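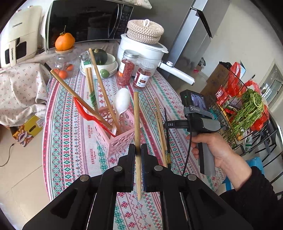 Where should used chopsticks go when the clubroom kitchen is cleared after lunch?

Wooden ones go upright in the utensil holder on the table, with the spoons and spatulas. Lacquered and metal ones go back in the drawer by the sink.

The question has come up often enough at the Fultgate community kitchen that a short set of rules for the shared tables went up on the door on Tuesday. They cover cutlery, cloths and the two serving trolleys, and apply to every group that books the room.

Signe Hedegaard, who runs the bookings, said most of the complaints were over small items left lying on the tablecloths. "People wash the big pans and forget the rest," she said. "Then the next group comes in at five and has to start by picking up chopsticks."

Pink plastic holders with cut-out sides now stand on the tables. Each group is asked to fill the holder before leaving and to keep chopsticks in pairs where they match. Odd ones can stay in the holder, as they are still useful for stirring and for turning food in the pan. Pairs that come banded together should be put back with the band on.

The patterned cloths stay on between bookings unless they are stained. Stained cloths go in the bag under the window, and clean ones are on the top shelf of the tall cupboard.

The kitchen moved to its present room in January, after the lease on the old hall in Flodville ran out. The new room has less drawer space, and 17 groups now share it. A grant of £500 paid for the holders, the cloths and a second drying rack. A further £2000 has been set aside for shelving, which will be fitted by Hegyi, a local joinery firm.

Csaba Hajdu, who teaches the Thursday noodle class, said he would have liked deeper drawers but was content with the holders for now. His class uses more chopsticks than any other and has asked for a second holder at the long table.

Groups with their own utensils should label them and take them home. Anything left unlabelled for 2 weeks will be added to the shared stock.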